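March 10, 2021

I want to write in English again tonight, even if it goes slowly. My last entry was in February and I already feel that the words are further away from me. The dictionary is on the table but I will try to open it only when I must.

Today I walked from Vomlow to Gronthorpe by the old canal road. I had planned it the whole winter. On the map the distance looks small, but the map does not show the mud, and it does not show that the path climbs away from the water two times and comes back down again. I left at 7 in the morning with bread, cheese, two apples and the green thermos. The air was very cold and there was ice on the puddles, thin like the skin on milk. I stepped on each one, as I did when I was a child.

The first hour I did not think of anything. Then I began to think in my own language about the garden, and after the second lock I noticed that I was thinking in English, but only the simple things. Bird. Gate. My foot hurts. It made me a little proud. I have lived in this country a long time now and I still translate when I am tired, when I am angry, and always when I speak on the telephone.

At the lock there is a board with the history of the canal. I read it carefully from the beginning to the end, because I always read these boards. It says that they used 1000 men to dig this part and that many of them slept in tents. There was one word I did not know, "puddling," and I was surprised to learn that it means to press wet clay into the bottom so the water stays in. So a puddle is what I step on for pleasure, and puddling is hard work. I wrote both words on the back of my hand with the pen and now they are half gone.

I ate on the stone wall near the mill. The cheese tasted much better than it does at home. A heron stood on the other side and looked at the water the whole time I was eating. I wanted to see it catch something, but my legs became cold and I had to go on before the heron had any luck. I am sorry about that. Maybe I will be more patient when the weather is warm.

In Gronthorpe I had 30 minutes until the bus. The bakery was closed, and also the shop with the wool, so I stood in the doorway of the post office and looked at my map. I think I would like to do the next part, to Nelis, in April, if my left boot can be repaired. The sole is opening at the front. The boots are Montoya and I paid too much for them, but I have walked in them for seven years and I cannot complain. On the bus I fell asleep and almost missed my stop.
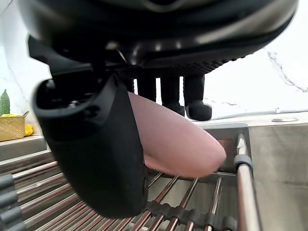
My boots had so much clay on them that I did not dare to bring them farther than the mat. I took off the socks too, and there was a blister on the heel as big as a coin. I sat on the floor of the hall for a long time before I wanted to stand up again. Everything I own with a shine on it makes me think of work: the kettle, the taps, any black curved thing with the light lying soft along its rim, and a sink is the worst of all, for a sink always wants something from me. Tonight I let it want. I only filled the basin for my feet and put in salt, the way my grandmother did, and I read the map again while the water lost its heat.

For dinner I made soup from the leeks that were left in the garden. They were small and there was earth between the leaves, but the taste was good. I ate two bowls and the rest of the bread.

One more thing, so that I do not forget it. Between the second lock and the mill there is a hedge with yellow catkins, already open, and when I touched the branch my sleeve was full of yellow dust. I do not know the English name of the tree. At home we cut these branches and put them in a jar in the kitchen before Easter. I did not cut any today – it seemed wrong, on a public path – but I stood beside them for some minutes.

The boots are drying on newspaper. Tomorrow I must brush them, call the shoe repair, and buy more salt.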